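3.2 The block set and how the shapes were chosen

The shapes themselves turned out to be the most enjoyable part of the study to plan. Our question was how people sort, stack and fit together plain solid pieces when they are given no picture to copy, and the answer depends a great deal on what the pieces invite you to do. A set made only of cubes invites towers. A set with notches, steps and long straight bars invites something much richer, and we wanted that richness in the data from the first session.

We started from the Durnier set, a group of block shapes that our lab had used in an earlier study of packing. Korkor Sowah redrew the shapes so that every edge length was a whole multiple of one unit, which means that any arm, step or recess in one piece has a match somewhere else in the set. Dela Bonsu then went through the drawings and removed shapes that could be told apart only by size. What remained was a small family of pieces with very different outlines, each in a single color. We call this the Nusutico set in the rest of the paper.

Color was fixed to shape throughout. This was a hard choice, and we argued over it for most of June. Giving every shape its own color makes it easy for a viewer of the recordings to follow one piece through a long session, and it gives participants a simple name to use when they talk out loud. The cost is that we can't separate sorting by color from sorting by shape. We come back to this in Section 5, where a second group worked with an all-gray version of the same pieces.

Three of the pieces matter most for the results below. The stepped block is the one participants found hardest to place and, to our delight, the one they talked about most. It has no obvious "right way up," and people would turn it over several times before setting it down. The U-shaped block has a square recess that fits the end of the long bar, and finding that fit was a high point of many sessions. The bar is the plainest of the three, yet it was used as a bridge, a fence, a ruler and a pusher for the other pieces.
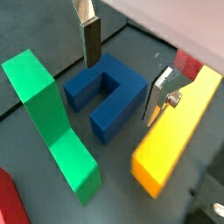
Figure 2. Stepped block (green), U-shaped block (blue) and long bar (yellow) on the gray work surface.

All sessions took place on a plain gray surface, chosen so that none of the block colors would blend into it. Pieces were set out before each session in one of 30 starting layouts. The layouts were drawn up by Inna Didenko with two rules in mind. No piece could start already fitted into another, and the recess of the U had to be open, with nothing placed inside it. Beyond that the layouts were free, and many of them put long pieces at a slant to the table edge. We had seen in piloting that a neat, squared-up layout made people keep everything squared up, and the slanted starts gave us far more variety in the first few moves.

3.3 Participants and task

We recruited 73 adults through a notice at the Antwi reading rooms. Each person was told only that they could do anything they liked with the blocks and should stop when they were happy with the result. No time limit was given. Dexter Ridgeway ran every session and used the same short script each time.

We recorded 400 arrangements in total, with most participants choosing to make several. An arrangement was counted as finished when the participant said so and took both hands away from the surface. Two coders then marked each one for contact between faces, use of the recess, and whether any piece was supported only by another piece. Where they disagreed, Malou Ásgeirsdóttir watched the recording and made the final call.

One detail of the coding needs a note. The stepped block can rest against a neighbor along its upright section, along its lower section, or at both, and our first coding sheet treated these as the same kind of contact. They are very different moves! A participant who tucks a piece into the bend of the step is using the shape in a way that someone leaning a bar against its side is not. We split the code into separate entries for each section and for the bend itself, and recoded the full collection with the new sheet. All counts in Section 4 use the revised codes.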